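投注站日常安全与合规检查表（附检查意见）

受检门店：Sunel 投注站，Macaraeg 路店
检查日期：26/7/13
检查方式：开门前到店，营业后旁站
结果标记：合格 / 需整改 / 不适用

一、入口与未成年人防范

1.1 大门及收银台处张贴“未满十八岁禁止入内”标识，字迹清楚，无遮挡。
结果：需整改
意见：大门处合格。收银台那张被赛程海报压住下半部分，当场已移开，但海报没有固定位置，下次换赛程时容易再压上去。请在墙上划出海报区。

1.2 当班员工知道何时查验证件，能说出可接受的证件种类。
结果：合格
意见：问了早班两人，回答一致。

1.3 拒绝服务登记本在柜台内，有最近记录。
结果：需整改
意见：登记本在，最后一条是三月份的。店长说之后没有发生拒绝的情况。即使没有，也要每周签一次“无”，空白页无法证明有人在看。

二、现金与柜台

2.1 柜台抽屉现金不超过2000元，超出部分投入保险柜。
结果：合格
意见：开门前备用金500元，与交接单相符。午间抽查未超限。

2.2 单笔现金派彩2000元以上，须两名员工签字。
结果：需整改
意见：抽出的派彩单里有一张只有一个签名。当班员工解释另一人去了仓库。遇到这种情况请让客人稍等，不要事后补签。

2.3 保险柜延时锁工作正常，钥匙与密码由不同的人掌握。
结果：合格

2.4 报警按钮测试。
结果：合格
意见：两个柜位都按过，监控中心有回电。左侧按钮的塑料罩有裂纹，还能用，建议随下次维保更换。

三、自助投注终端

3.1 终端机身固定牢靠，电源线不裸露、不横跨通道。
结果：需整改
意见：2号机后面的电源线从地毯接缝处拱起来，客人起身容易绊到。已用胶带临时压住，七天内须改走线槽。在走线槽装好以前，2号机旁的凳子先撤掉。

3.2 屏幕显示单次投注上限提示和退出按钮。
结果：合格

3.3 Rovar 终端软件的停留时间提醒已开启，员工无法在柜台端关闭。
结果：合格
意见：用员工账号试过，菜单里该项为灰色。

3.4 打印的投注单赔率、时间、场次清楚可读。
结果：需整改
意见：4号机打印偏淡，赔率最后一位看不清。这类单子最容易引起争议。先停机，换热敏头后再开。

四、赛事信息与宣传品

4.1 店内不得出现“稳赚”“必中”“内幕”等字样，包括客人自己带来的推荐单。
结果：需整改
意见：报架上有一叠来路不明的足球推荐单，写着“保本”。已收走。员工每次换班时看一眼报架。推荐单是谁放的不必追究，但不能留在店里。

4.2 赔率板更新时间与后台一致。
结果：合格
意见：核对了三场，均一致。Prarker 的数据源切换后，首页刷新比以前慢几秒，柜台应以后台成交价为准，并向客人说明。

4.3 促销活动的条款贴在活动海报旁，字号能站着看清。
结果：合格

五、理性投注

5.1 自我排除申请表放在客人不用开口就能拿到的位置。
结果：需整改
意见：表格在柜台里面。请移到洗手间走廊的架子上，那里没有摄像头正对，客人拿起来自在一些。

5.2 员工能说出自我排除的办理步骤，不劝阻、不询问原因。
结果：合格
意见：晚班新员工对步骤还不熟，但知道找谁。请在下周内补一次培训并留签到。

5.3 客人情绪激动或连续加注时，员工有统一的应对方式。
结果：合格
意见：店里的做法是先递水，再由店长出面谈。可以保留，请写进员工手册，目前只是口头传。

六、消防与场地

6.1 安全出口畅通，门从内侧一推即开。
结果：需整改
意见：后门外堆了折叠椅。门能开，但只开到一半。椅子当天搬走，请不要再放回来。

6.2 灭火器在有效期内，压力指针在绿色区。
结果：合格

6.3 应急照明断电测试。
结果：合格
意见：走廊那盏亮得慢，下次检查时再看。

6.4 大赛日店内人数控制。
结果：合格
意见：有计数器，员工会用。建议决赛日由一人专门守门，收银员不要兼任。

七、整改期限

当天完成：1.1、4.1、5.1、6.1。
七天内完成：3.1、3.4。
下次例行检查前完成：1.3、2.2。其中2.2会重新抽查派彩单。
整改完成后由店长在本表背面逐项签名，附上维修单复印件。口头告知不算完成。

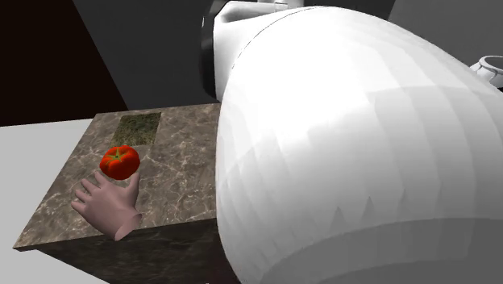
文／Mihret Tsegaye　门店合规检查

本表一式两份，门店与检查人各存一份。对结果有异议的，请写明条目编号，随整改回执一并交回。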